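Ticket: Indine tour, hotel voucher not accepted at check-in
Opened: 18 November 2019
Raised by: Selma Berisha, traveller support
Status: Closed

Customer Maxine Hollis rang from the reception desk of the Ketilsson hotel. The desk had her name but no room under it, and the voucher number we issued came back as unknown. She is travelling with one other person on the Indine nine-night tour. Booking reference ends 1,352.

Checked our side first. Booking is paid in full and the voucher was sent to the hotel from Jelent with the rest of the group. Resent it by email while she waited. Reception said it still showed as cancelled.

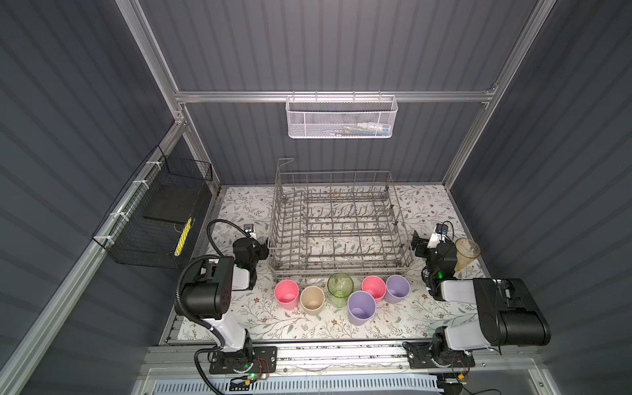 Called the local office and got Gyula Bárány. He found that the hotel had been sent 2 vouchers for the same booking, the second with a changed arrival date. Their system dropped the first and put the second under the following night. The date was changed when the customer moved her flight, then changed back, and only the first change went through.

Gyula spoke to the duty manager, who found a twin room on the garden side. The customer was asked for a deposit of 2,000 in local currency at the desk – this should not have been charged, as the tour is prepaid. Jocelyn Samonte in accounts has asked for it to be returned to the card.

Update from Jocelyn: hotel confirms the refund has been sent. Customer told by text message.

Update from Selma: rest of the itinerary checked. River boat and guide had the right dates. The airport transfer was also a day out, now corrected and confirmed by the driver's office.

Closed with the customer's agreement. Date change fault passed to Cremilda Leite under a separate ticket.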